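Reading a Price Chart, Handout 2: Support, Resistance and the Retest

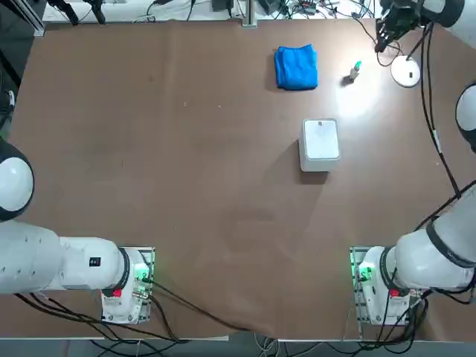 Boris Shehu

Last time we covered bars and closes. This handout covers horizontal levels. Trend channels come later and you do not need them yet.

Support is a price area where buyers have stepped in before. Resistance is an area where sellers have. Both are areas with some width to them. If you draw a single thin line you will spend a lot of time arguing over whether it was touched.

How to mark a level

Start with the weekly chart. Find places where price turned and moved away quickly. Draw the zone from the close to the extreme of the turning bar. Then switch to the daily chart and leave the zone where it is. Students tend to nudge it until the daily bars fit, and then it no longer means anything.

The retest

When price closes above resistance, it often comes back to the same zone before going on. This is the retest. Traders who missed the break are waiting to buy there, and traders who sold short are glad to get out near their entry price. If the zone holds, old resistance has become support. If price closes back below it, treat the break as failed.

Worked case: Pendeneo

Use the Pendeneo practice chart from the January packet. Resistance sits at 4,000. Price closes above it, runs for 7 sessions, then drifts lower for 5 on falling volume. The low of the drift lands inside the zone. An entry on the next higher close puts the stop under the bottom of the zone, leaving the round number itself well inside it.

Note the volume. A pullback on light volume says less selling pressure. A pullback on heavy volume into the same zone is a different case, and the Skudby chart in the same packet shows one.

Stops and size

Set the stop first, then work out the size. Risk per trade in this course is 2 percent of the practice account. A wide zone means a smaller position.

Before next class

Mark the levels on Skudby and Jandisness, weekly first. For each, write down the price that would prove you wrong. Read Stoyanova, the chapter on failed breaks, and bring your charts printed.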